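Category: Student Projects / Manipulation
Reading time: 6 min
Home | Issues | Authors | Submit | Contact

4.2 What the packing exercise measured

The second assignment of the Zeltora course asked each group to make an arm handle small household goods on a round table next to a plastic bag. Groups could train a policy of their own or adapt Arura, the baseline handed out in April. The course report gives a success rate of 90 per cent for the best group, and that number has since been repeated in two student theses without its conditions. We think the conditions matter more than the number.

An attempt was scored as a success if the item was lifted and released without falling over. Nothing in the rules required the bag to stay where it was. A group could therefore push the bag across the table on every attempt and lose no marks. We went through the logs of 13 attempts marked as successful and found six in which the bag had been shifted by the arm. Whether those should count is a matter of taste, but a reader who sees "packing" in the title will assume that they don't.

The training data raise a second doubt. The groups shared 2,000 short demonstrations, nearly all recorded by the same few students under the same lamp. Thin translucent film looks very different when the light moves, and a strong lamp also throws shadows that a policy may learn to follow in place of the objects. The Imetti group claimed that its policy ignored shadows. Its evidence was a single run with the lamp turned down, which we don't find convincing.

Figure 3 shows the set-up for this assignment. The orange bag and the bottle with the yellow cap are on the table in all four views.
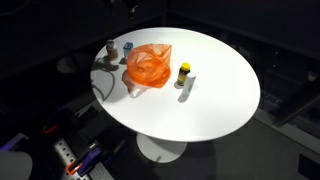
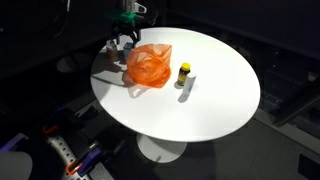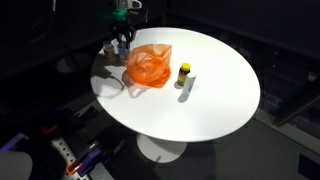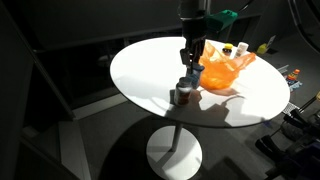 Figure 3. The table and goods used in the packing exercise. A bottle is held between the gripper's fingers in the last view.

A third problem is the choice of goods. Rigid, upright containers are about the kindest things one can give to a two-fingered gripper, and the bag, the only awkward item, was never itself a target. The Solís group proposed adding a task in which the bag had to be opened first. This was turned down for lack of time, and the final ranking was drawn up without it.

We repeated the exercise with the best group's policy and moved the lamp to the other side of the table between attempts. The results are given in Section 4.3, along with the stricter scoring rule under which any contact that moves the bag counts as a failure.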